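Category: Grippers & End Effectors
Tagged: two-arm, cloth, parallel jaws
2 min read

Swapped to the Mäkelä jaws, cloth is fun again

gbassi_bench
Finally got the Mäkelä grippers on both arms and I'm so pleased! The old Karia pair were fine on boxes but hopeless with fabric, they'd pinch fresh air or grab two layers at once. I ran 56 cloth pickups this morning with the new ones and only dropped 3.
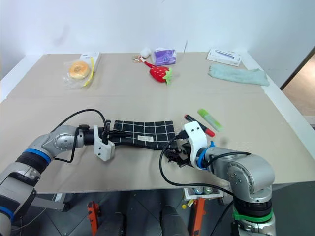

Both grippers on the checked cloth, cardboard down on the table.

I've kept the speed low and the grip force at setting 4. Next up is the green towel, which is thicker and (I suspect) a lot less forgiving.

sadley_tom
Lovely! I'd argue it's mostly the cardboard, though. Karia jaws pick up cloth perfectly well if there's a bit of give underneath. Did you run both pairs on the same surface?

gbassi_bench
Same cardboard, same cloth, same speed. Happy to do it again with you watching, Tom :)

wristcam_manu
Not convinced by setting 4. Mine creased thin cotton badly at that, look at the bunching by your right gripper. Try 3? And what are you doing about those cable loops, mine snagged in July and took a connector with it.

gbassi_bench
Will try 3 tonight. Cables are next on the list, promise!

14 comments · 6 shares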